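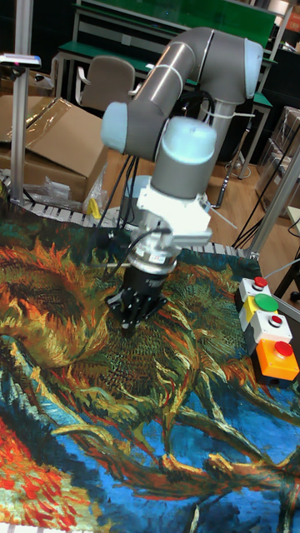
A woven tapestry with a sunflower design in the style of Van Gogh.

Put the Sunflowers Back on the Wall

I have heard the case against printed art tapestries many times. They are called copies, and cheap ones. People who would hang a framed poster without a second thought will tell you that a painting has no business on cloth.

I disagree, and I have a sunflower one over my couch in Galindo to back me up. It cost 75 dollars. A framed print of the same width at Skerer, the big home store out by the highway, was 700, and it came behind glass that would have reflected my kitchen light all evening.

Cloth suits this kind of picture. The style is all short strokes and thick color, ochre and orange against deep blue, and a weave gives those strokes a surface to sit on. Glossy paper flattens them. From across the room my flowers look rough, and I like them rough.

A tapestry also does some work. My living room used to echo. It echoes less now. When I moved in January I rolled the thing up and carried it under one arm, which I could not have done with glass.

It is a copy, yes. I will never own a real painting of that kind, and neither will most people who sneer at the cloth ones. I had a bare beige wall for nine years while I waited to afford something respectable. I should have bought the sunflowers in the first year.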